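Kodbridge Evening Course in Practical Robotics
Handout 4: Teaching by showing
Leif Thoroddsen
February 9, 2018

Please read this before the lab. Sections 1 and 2 repeat what I said in the lecture, sections 3 to 5 are new.

1. Two ways to show a task

In this course we use two ways to show a task to a robot. In the first, a person controls the robot arm from a distance, with a lever or with a smaller copy of the arm. We did this in November with the Kragh arm. The person sees the arm move and corrects it. What is recorded is already the motion of the robot, so there is little to translate afterwards.

In the second way, the person holds the gripper in the hand and does the task directly. The camera sits on the gripper and sees what the gripper sees. The robot arm is not needed at all during the recording. This has one big advantage for home tasks, that you can go to the place where the task is done. It has also a price. The human arm can reach in ways that the robot arm can not, and you will not notice it while you record.

2. Why cloth

Many of you asked why we do not start with blocks. We did blocks in Handout 2, and they are easy to describe: a block has a position and an angle. A blanket or a sweater does not have one position. When you pull one corner, the rest comes after, or it folds under itself. It is difficult to write rules for this, and so it is a good subject for showing.

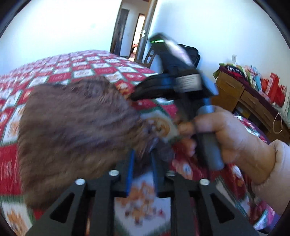

A soft and thick cloth also hides its own edges. The person finds an edge by habit, often without looking, but the robot has only the camera image to learn from. So the first rule of recording is that the edge must be visible to the camera before you close the fingers. If you can not see it from the gripper, turn the wrist and come again from another side.

3. Speed

Most beginners move too fast. The hand is quick and the person is used to folding clothes in a few seconds. In fast motion the camera image becomes blurred, and the exact moment of the grasp is hard to find later. In the Bodside set we had 3035 recordings, and after checking we kept 1253 for training. Speed was the most common reason for removing one. Please count slowly to two between closing the fingers and lifting.

Slow does not mean with many stops. If you stop in the middle of a motion to think, the robot will learn to stop there also. Think first, then start.

4. Two hands

Folding usually needs two grippers, one in each hand. Note the following:

Both grippers must be switched on and matched in time before you start. A difference in time between left and right can not be repaired well by hand.

The waiting hand should stay near the work, but not between the camera of the other gripper and the cloth.

Do not help with a free finger. It feels natural to push the cloth a little with the thumb, but the robot has no thumb and can not copy this.

Change the start position of the cloth each time. If you always begin with the same heap in the same place, the robot learns the place and not the cloth.

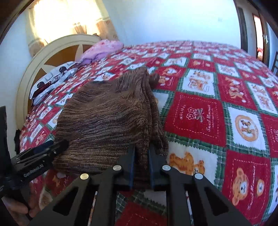
Fig. 2. Grasp on a folded knit garment with the hand-held gripper. The bed cover has a strong pattern of its own.

5. Background

A question from the last lecture was if the background should be plain. For the first trials it is easier, yes. But a robot which has seen only a plain table can be confused by a patterned cover, where a printed line may look like the edge of a cloth. In the Skakmont exercise we will therefore use both kinds. Half of your recordings should have a plain background and half a patterned one.

For the lab

Each pair makes 100 recordings, 50 per person. Write down for each one which cloth, which background, and if the task was finished. Keep also the failed ones, in a separate folder. We will need them for Handout 5, where we discuss how to show a correction after a bad grasp.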